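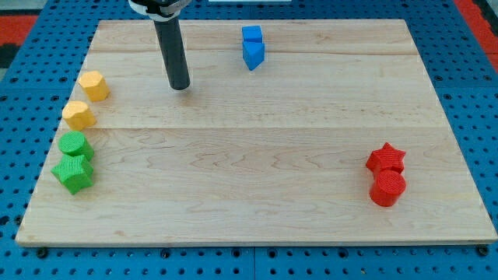 Maple board and coloured blocks on the blue pegboard worktop.

Ticket 611
Site: Coladura, Room 6
Item: Oria sorting board, maple, with block set
Opened: 22 September 2004
Assigned to: Brunello Morelli, Furniture and Equipment
Priority: Normal

Fault reported
The user states that the board rocks when pressed at one corner and that tall blocks fall over during use. The user also asks whether the long seam across the board is a crack.

Findings
The seam is a glue joint between planks. No gap could be felt along it and no repair is required. Checked with a straight edge, the board is flat. The rocking was traced to a screw in the pegboard standing 2 mm proud beneath the board.

Action taken
Screw driven flush. Underside of the board rubbed down with 80 grit paper and wiped clean. The yellow octagonal block was stood on end and remained upright when the corner was pressed.

Outstanding
Replacement felt pads requested from Vitale. The ticket will remain open until they are fitted.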